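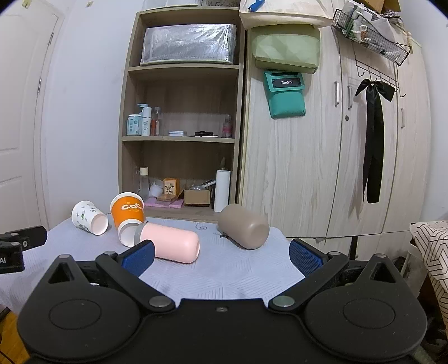
June, started 9:40

Madder again. Batch 2206, wool skeins, the last of the Gündoğdu root. Bram Hermans wants a brick red he can repeat for the Dunance cushions, and what we got last time was orange on one end of the skein and brown on the other. So going slow today, one pot, writing everything down.

Root: 50 g, ground coarse in the old coffee mill. Soaked overnight in 500 ml tap water, lid on. Smelled fine this morning, a bit like wet hay. Poured off the first soak and kept it in a jar (labeled, top shelf, DO NOT toss). Fraser says the first soak is where most of the yellow sits. I half believe him. Will dye a scrap in it and see.

Wool was scoured with Dident last night, two rinses. Water still came out a little cloudy on the second one so did a third. Mordant is alum, same as before, no tartar this time. Bram thinks the tartar was what pushed it orange, I think it was the heat. We are only changing one thing at a time from now on!! Except I changed two. Heat is the other.

10:15 wool in, pot cold. Burner on lowest.
10:50 barely warm. Liquor already pink on the spoon.
11:30 warm enough that I don't want my hand in it. Turned skeins.
12:10 hit 73 on the thermometer, cut the burner right away. Lid on, towel around pot.
12:45 dropped, but slower than I thought. Left it.

Thermometer note: the probe reads low if it touches the side. Clip it to the wooden spoon across the top so it hangs in the middle. Probably explains last time, if the real temp was way over what we wrote. Go back and put a question mark on that page.

Oven idea from Fraser Imrie: put the whole pot in the Oven (the big drying cabinet, not the kitchen one, we really need a better name for it) and let it sit at a steady heat instead of babysitting a burner. Would fit if the middle rack comes out. Door seal is bad on the left side. Worth a try with a junk skein before we trust it with anyting Bram is paying for.

Lunch.

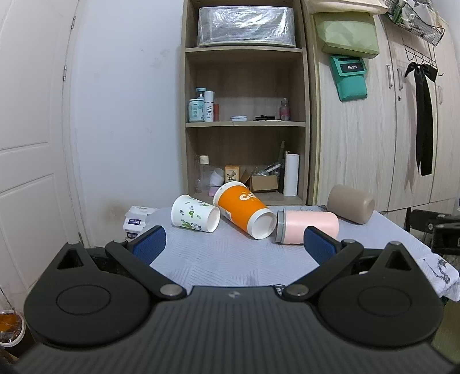 Table with the gray-blue cloth.

1:50 pulled a corner of one skein. Good red, a little toward rust. Even all the way around where the ties are, so looser ties did help. Figure-eight ties only, please, no more tight knots.

Chalk: put a pinch in at 2:00. Our water is soft and madder likes it hard, or so the books go. Should have weighed it. Didn't. Small pinch, half the flat spoon. Color of the bath went darker pretty quick but hard to say what the wool did.

First soak scrap: came out peach. OK so Fraser has a point. Kind of a nice peach too, keep the jar going, maybe a second scrap with iron.

3:20 skeins out to cool on the rack over the sink. Not rinsing until tomorrow, letting them sit helps the color stay put. Dripping on the floor, somebody moved the tray. Found the tray under the bench with the ball winder in it.

Bram called while I was wringing. Wants to know can he have six more by the end of the month. Told him not on this root, there's only a handfull left in the bag and the new order isn't in. If it's a different harvest the red moves anyway. He said a little movement is fine as long as each cushion is the same all over. Get that in writing.

To do
- rinse 2206, hang in shade, tag
- strip test in the window, half covered with card
- weigh the chalk next time
- order alum, nearly out
- Oven: pull rack, check seal, run empty with thermometer for an hour
- ask Gündoğdu if the next bag is the same age root
- exhaust bath: there is still color in it, throw in the gray fleece?

4:30 exhaust bath yes, gray fleece in, burner off, leaving it overnight. Lid on. Fraser locks up.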